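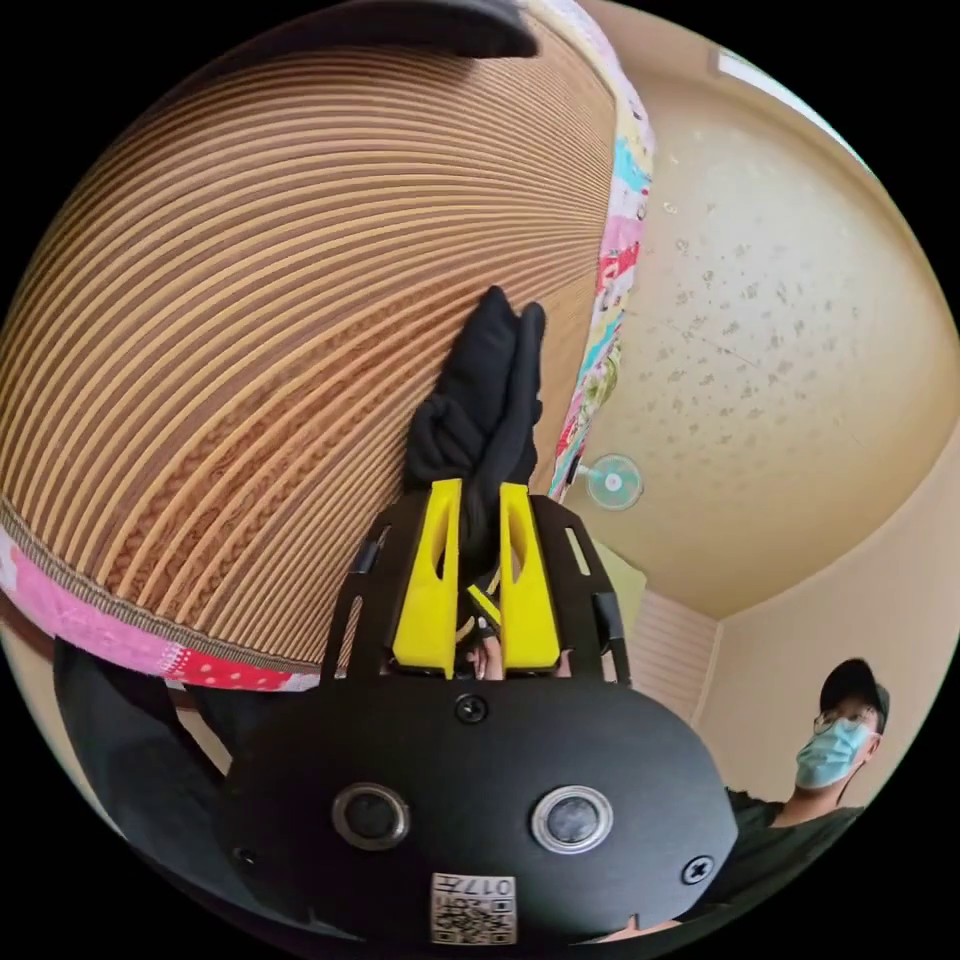 Thursday, bench notes, started 9.40

Back on the stacked cardboard piece. Corey had it out already when I got in so no faffing about with the trolley.

Where we'd got to: body all glued up, edges ridged as they come off the knife, no sanding (tried it on the offcut, goes to fluff, never again). Trim on part of the edge. Everything else below is today.

Glue. Still on the Joltetti white, the thick one. Opened the second tub. Skinned over on top, peeled the skin off, fine underneath. Müzeyyen wants to try the Skanon stuff for the next one as it grabs quicker. I'm not against it but it grabs TOO quick for curves — you get one go at lining up the layer and then you're stuck with it. Agreed she does a test stack, 6 layers, same board, same curve, and we bend it about a bit once it's had the weekend.

Board. Stock of single wall is down to 1,385 sheets by Arlo's count, out of the 2,000 that came in February. More than I thought we'd used. A lot of it is offcuts in the rack that could be layers if anyone could be bothered to sort them by flute. Arlo says he'll do it, will beleive it when I see it. Sheehan quoted for 4,000 which gets the price down but where would it go. Asked Rochelle, she said under the stairs, I said it's damp under the stairs, she said not since they did the gutter. Going to leave a sheet there for a fortnight and see if it goes soft.

Flutes. I like them open on the face. You get that wavy plaited look where the inside shows between the layers and it's the best thing about the whole object. Rochelle thinks it'll fill with dust in a month and she's probably right. Options:
— leave it, brush it now and then
— thin coat of diluted glue, brushed on, goes a bit shiny
— close the face with paper. No. Defeats the point

Tried the diluted coat on an offcut, 1 to 3 with water. Too wet, the liner bubbled. 1 to 2 better. Dried with the fan on, 40 mins. Colour goes a shade darker, still tan, could live with it. Put the offcut on the windowsill with the mix written on the back, PLEASE do not bin it.

Fabric trim. Two different ones on there, the small motif print up the right rim and the bright pink one with the stitched band on the lower left. I was all for picking one and sticking to it. Having had it in front of me all morning I've changed my mind, the two together are good, the pink next to the plain board especially. Red with the white spots too. Jalen says it looks like a cushion shop. Noted.

Trim problems though:
— on the tight bits it wants to pucker. Cut on the bias next time, I know, I know
— glue comes through the thin cotton if you're heavy handed. Scrape of glue on the board, wait, THEN the fabric. Not glue on the fabric
— ends: fold under before sticking. Raw ends fray as soon as anybody picks the thing up
— pegs leave dents in the board. Strip of card between peg and work

Measured for the rest of the trim with string as the tape won't follow the ridges. String is in the tin, knotted at the start end. Allow extra, it always comes up short when it goes round a curve.

11.15 tea. Ato rep rang about the blades, told him Monday. Blades we've got are all right if you snap them often. Blunt one drags the liner and you get a furry edge that shows right through the stack, see the third layer down on the old test piece if you want to know what I mean.

Black cloth. Found it's the best thing for wiping the face down, picks up the fibres and doesn't leave lint of its own that you can see. Pat, don't rub. Rubbing catches on the open flutes and pulls them out of line, did a little patch like that on the offcut and couldnt get it back. White rags fine for the bench, keep them off the board.

Afternoon: Müzeyyen cut her layers, two came out small, template had slipped. Recut. Corey suggests pinning the template at both ends instead of holding it, which I thought we did anyway. New template to be traced off the old one before the old one gets any tattier, the corner's gone.

Weight. It's heavier than it looks and you can't pick it up by the trim, told everyone, telling everyone again here. Both hands flat on the body.

To do
— bias strips, iron first
— Müzeyyen test stack under the weights, label it
— sheet under the stairs (me)
— decide dust coat or no dust coat. Rochelle + me
— sort offcuts by flute (ARLO)
— ring Sheehan back re price on the smaller lot
— more string

Packed up 4.50. Fan off, lid on the glue, checked it twice.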